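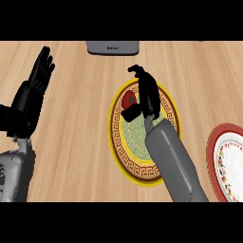
A render of two robot arms over a pale wooden table, with the black hand on the left held open.

I spent most of June sewing one coat. I want to write down how it went before I forget, mainly for myself, but a few people have asked about the pattern.

The pattern is the Brovar, a long wool coat with raglan sleeves and a shawl collar. It comes in 13 sizes. I fall between two of them, so I traced the smaller one at the shoulders and blended out to the larger one at the hip. I made one muslin from an old bedsheet. The back was fine. The sleeves were too long and the pockets sat too low, so I took an inch off the sleeves and moved the pockets up by two.

The fabric came from Norngate, a mill shop two hours from me that sells ends of rolls. I went for gray and came home with a dark green. It cost $89 for the whole piece, with enough left over for a skirt if I cut carefully. The lining is a rust-colored viscose from Sarpong. It frays badly. I would buy it again for the color, but I would finish every edge first.

Cutting took a full evening. Wool this thick doesn't like to be cut double, so I cut each piece flat, one at a time, and flipped the pattern for the second side. I still managed to cut two left facings. There was just enough cloth to cut another.

The collar took the longest. I pad stitched it by hand, something I had only done once before, on a jacket that I never finished. The first side is lumpy if you know where to look. The second side is much better. I thought about redoing the first and decided to leave it.

My machine handled everything except the spot where the collar, facing and front all meet. I did those few inches by hand with a doubled thread. Pressing mattered more than the stitching. I used a wet cloth, a lot of steam and a block of wood to hold the seams flat while they cooled.

The buttons are from Darkero. They are horn, a little uneven, and more than I meant to spend. I made bound buttonholes after four practice ones on scraps.

I wore it out for the first time in the evening, with jeans and boots, and was too warm after ten minutes. It's hanging in the hall closet until the weather turns. The hem still needs a second press, and I haven't sewn in the hanging loop yet.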